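4. Setting up the room thermostat

This section explains how to mount the Hosteck room thermostat and connect it with the receiver at your boiler. Please read the full section one time before you begin. The receiver must already be installed as described in section 3.

4.1 Choosing the place

The thermostat measures the air of the room where it hangs. If the place is wrong, the heating will run too long or too short, and no setting in the menu can correct this.

1. Choose an inside wall in the room you use the most.
2. Mark a point 50 inches above the floor.
3. Check that no radiator, lamp or television is closer than 16 inches to this point.
4. Check that the sun does not reach the point at any time of the day. In December the sun is low and can come deeper into the room than you expect.

Note: Do not choose a room where the radiator has its own thermostatic valve, unless you leave this valve fully open. The two controls will work against each other.

Caution: Before you drill, make sure that there are no cables or pipes behind the wall. Use a detector if you have one. Cables often go straight up or straight down from a switch or an outlet.

4.2 Mounting the back plate

1. Pull the front cover toward you from the lower edge. It is held by two clips and needs some force.
2. Hold the back plate on the wall with the word TOP up. Use a small level.
3. Mark the two holes with a pencil.
4. Drill the holes and put in the plugs from the bag.
5. Fix the plate with the two short screws. Do not tighten them so much that the plate bends. A bent plate is the most frequent reason that the cover does not close.

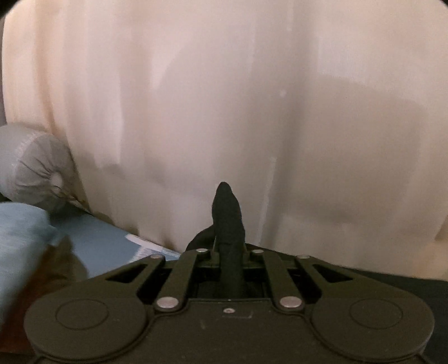 On an old plaster wall the plugs from the bag can turn in the hole. In this case take a longer plug from the hardware store and keep the same screws. On drywall use anchors made for drywall. The back plate can also be fixed with adhesive strips, but the surface must be clean and painted, and you have to wait one night before you put the cover on.

4.3 Batteries and pairing

1. Insert two AA alkaline batteries. Do not use rechargeable ones, their voltage is lower and the battery sign will come on too early.
2. Close the cover. The display shows the software number and then the room temperature.
3. Go to the receiver and hold its button until the green light blinks.
4. Return to the thermostat. Press MENU, select LINK and press OK.
5. Wait until the display shows LINKED. The green light on the receiver now stays on.

If the display shows code 127, the receiver was not found. Repeat steps 3 to 5 with the thermostat in the same room as the receiver. If it links there but loses the signal on the wall, the distance is too long or there is metal between the two parts. The Moketgate repeater (sold separately) can help, see section 9.

If the display shows code 135, the batteries are weak or one of them is inserted the wrong way.

Note: Older receivers with the name Turkside on the label can be linked too, but they have a red light instead of a green one. The blinking is the same.

4.4 First test

1. Turn the wheel to the right until the set temperature is higher than the room temperature.
2. The flame sign appears on the display. The boiler should start within two minutes.
3. Turn the wheel back to the left. The flame sign goes off and the boiler stops. The pump may continue for a short time.

Write the date of installation on the card inside the front page of this manual. Continue with section 5, Heating program.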